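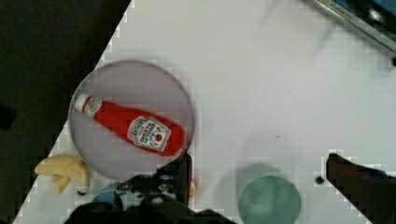

Tray reset cell, six weeks in: staffing changes
Forum: Floor Operations > Automation

cisneros_d
Damián Cisneros, Dindcombe site. The reset cell now clears mixed items from the table: plates, cups, bottles. Throughput is 300 items per shift on the current program. We had two people on that station. One moved to inspection, one stayed as cell attendant. Looking for input on how others wrote the attendant role.

rattana_w
At Stestbridge we wrote it as fault recovery plus restock. In practice it is mostly regrasps. A bottle lying across a plate is the usual one, as the fingers close on the rim. Budget 20 minutes of every hour for it.

a.jaunzems
Disagree with calling that attendant work. Clearing a fault means judging whether to resume or rehome, and at our site that is setter grade. Ours were doing it at operator pay until June.

cisneros_d
Grade is unchanged here so far. Error 2094 (grip width out of range) is the only one the attendant may clear. Everything else goes to maintenance.

rattana_w
Then your attendant is going to stand and wait. Ours complained about that more than about the lifting they used to do.

CucG
Same at Zidau. We rotate every 2 hours between the cell and packing. Complaints dropped. Regrasp time went up slightly after each changeover.

a.jaunzems
Rotation spreads the boredom. It doesn't settle the grade.

cisneros_d
Agreed that it's open. I'll raise the grade with Hưng Âu before the next rota is issued. Cúc, can you post your rotation sheet?

CucG
Uploading after 6 tonight.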